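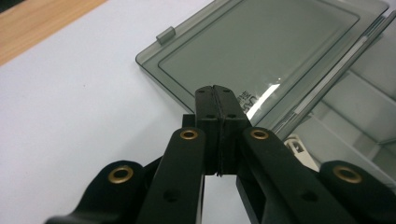 Wendell Pruitt objected first thing that my closing threshold is a number I picked because it looked nice in a plot, and that he would not accept it in a paper from anybody else. He is right, so most of today went into it.

Aug 2, 2019. Notebook, hand-held gripper, zero of the finger width.

What I want to know: when the two pads are pressed together, which width does the tracker report, and does it report the same width each time? All our demonstrations are cut into segments by this value. If the closed value moves, then the cut moves also, and the policy learns to close too early or too late. Until now I took one closed reading at the start of each session and trusted it for all the episodes.

Method. Close fully, hold, read the width over 500 frames, open, close again. The lid task stays on the table during this, because I want the zero measured in the same place and under the same light as the real recordings. The grey lid lies flat and the fingertips point to its lower edge, same as in the approach phase. The clear container is at the right.

First result: the width is stable inside one closure, but it differs between closures. I think the reason is in my hand. When I squeeze harder, the lining between the pads gives a little and the reading goes below zero. When I squeeze lightly it stays above. I did not expect that such a thin strip would matter for this.

Second result: I repeated everything with a rubber band over the trigger so that the force is constant. The spread becomes much smaller. So the joints of the linkage are probably good enough and I can stop blaming them. (In the entry from October I wrote that the pivots have play. I now believe this was mostly squeezing force, please read that entry with care.)

Consequence for the threshold. I propose to drop the fixed number and to use the closed median of each session plus a margin. Ran the segmentation again on the Skonstead set, 730 episodes. With the old rule 57 of them had a closing event in the wrong place when I compared with my hand labels. I have not finished checking the new rule, the script stopped at the episodes where the gripper never closes completely, and for these there is no median to take. Must decide what to do: skip them, or borrow the value from the session before. Wendell prefers skip. I prefer borrow, but I have no good argument yet.

Also noticed:
- Glare on the lid. It makes a bright wedge close to the printed text. The width tracker does not care, but the Omport pose estimate may care, to be tested with the lamp moved.
- Exposure was at 900 in the config and I do not remember setting it. Left it, wrote it down.
- The white table is good for contrast with the black fingers. Keep it for the Daltia recordings also.

To do: finish the check of the new rule, repeat the closure test with a second person holding the gripper, write the margin into the config with a comment - last time I forgot the comment and lost a morning on it. Ask Wendell for his hand labels too, mine alone are not enough.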